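3.2 Who we asked, and how

I should say up front that I never planned on a study this size. My first idea was a short survey on one hospital ward, asking people how they were sleeping in the weeks after a hip replacement. Then the Gedholm clinic offered its mailing list, and things grew from there.
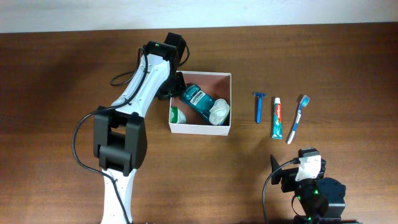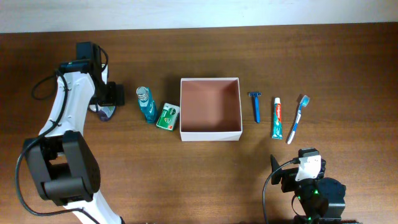

Figure 2. Tabletop with a small open box and robot arm, two views.

Gedholm, 2022-04-07

We mailed the sleep diary to 3,000 former patients and got 1,067 back, which made me very happy (I had been hoping for 500!). The diary was one sheet per night for 7 nights, with boxes for bedtime, wake-up time, naps and pain. I also left a blank space at the bottom, and people really used it – some filled it, turned the page over and kept going.

For scoring I used the Brynjólfsdóttir scale, mostly because I already knew it well from my earlier work on shift nurses. It runs from easy nights to bad ones and doesn't ask people to guess how long they lay awake, a question I've never trusted much. Diaries with fewer than four nights filled in were left out of the main results, but I kept them for the notes on pain.

A smaller group also wore the Zosau wristband to bed. I wish I could say the wristband and the diaries agreed. They agreed fairly well on bedtime and rather poorly on waking, especially for people who lay still and read in the early morning. Where the two differed I went with the diary, and section 4.1 gives the results both ways so readers can pick the one they like better.

One more wrinkle: the mailing went out in July, and Gedholm is hot in July. Plenty of people wrote that the heat kept them up more than the hip did. I had no temperature readings from their bedrooms, so I couldn't adjust for it.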